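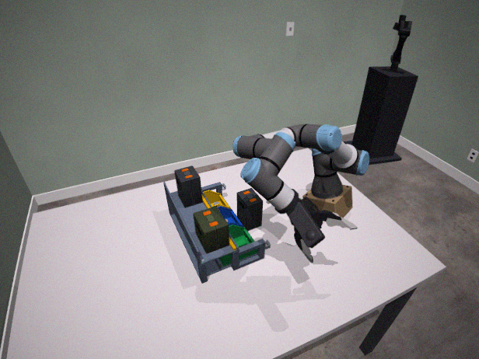
The Nellico bench cell in simulation: arm, storage rack and three bins.

Nellico Bench Cell: Demonstration at the Stalthorpe Open Day

The Nellico is a table-mounted arm for sorting and restocking small storage racks. Visitors to our Stalthorpe open day in January can see it on the big screen in simulation, and then on the demo bench in the next room. Both sessions are led by Zainab Nwosu, with Tanko Edet at the controls.

The simulated cell uses the standard layout. The arm is mounted on a block at one side of the table, and the rack sits diagonally within reach. Yellow, blue and green bins line one side of the rack, and the taller boxes share the top shelf. Box and bin positions can be changed between runs, so bring a layout you would like to try.

Joints: 6
Gripper fingers: 2
Control software: Plevarora
Places per session: 8
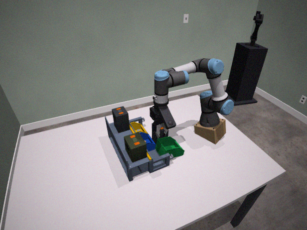 Gripper lowered beside the blue bin, with a small object between the fingers.

Sessions last half an hour, including questions. In the second part, Ladi Anozie opens the same task in Plevarora and changes the approach angle of the gripper. Rack models can be imported or built from the parts library, which has 200 shelf, bin and box shapes.

The mounting block is included with the arm. The table and rack are sold separately, and customers who already have a bench can send us its measurements before ordering.

To reserve a place, contact Asabe Usman at the Stalthorpe office. Please say whether you want the morning or afternoon session. Groups of more than 8 will be split between the two.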